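December, sim set for the marker task

Carried on with the Plorel set this morning. Target is 200 good demos, plus 50 held back for checking. Olga Abreu ran the first batch overnight and threw out nearly 30, mostly ones where the planner stalled on the approach. Episode length is capped at 600 steps and I left that alone.

Cup position and wall colour are now drawn afresh for each episode. Seeds go in the Urrutia sheet, one row per run.

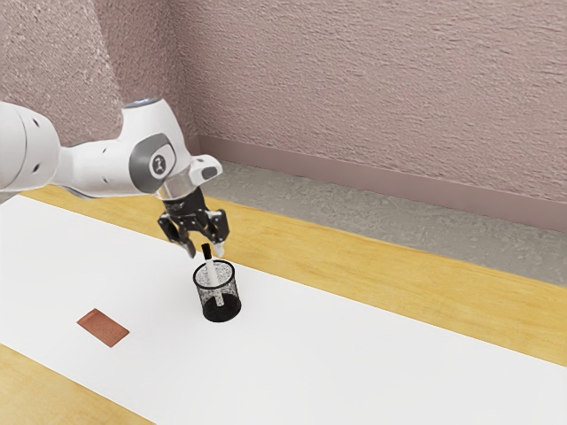

Start poses for the grasp phase need more spread. We have too many like this one, fingers open and directly over the marker, black cap up, so the policy hardly sees a sideways correction. Will add an offset before the descent and rerun the batch. Olga to check the labels after lunch.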